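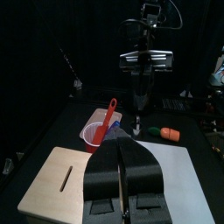 I never meant to build two robot arms. One was the plan, back in January, when Gert Khumalo talked me into sharing a bench at the Mofokeng workshop and I came home with a bag of motors and no idea what half of them did. But one arm can only pick things up and put them down again, and after a few weeks of that you start wanting a second one to pass things to. So now they face each other over a black tabletop, with a red spatula standing in a red cup, a toy carrot in two pieces and a birch-ply box with a slanting slot in its lid, and most of my evenings go on trying to get something from one side to the other.

The big black gripper is the one I'm proudest of. The fingers are ribbed so they give a little when they close, and I printed 27 versions before I got a pair I liked (Ah-rin Yoon, who has the bench next door, uses my rejects as plant labels!). The foam pads went on late one night and I keep meaning to replace them with something smarter.

Money-wise, it's crept up. The last lot of cable alone was £63, and I still ran short — I'd forgotten how much slack a wrist needs when it turns right round. Gizella Szűcs lent me a reel and taught me to leave a proper loop at the top, which stopped the elbow tugging its own plugs out.

The slot is my current obsession. Getting a flat piece into a straight slot took me two weekends. Turn the slot on the diagonal and the wrist has to twist as it comes down, and my code, which I've named Dokesero for reasons that made sense at the time, does not care for twisting. It gets almost there, then nudges the lid and sulks. Riaan Rampersad reckons I should slow the last bit right down, so that's Saturday's job, once I've found my small screwdriver.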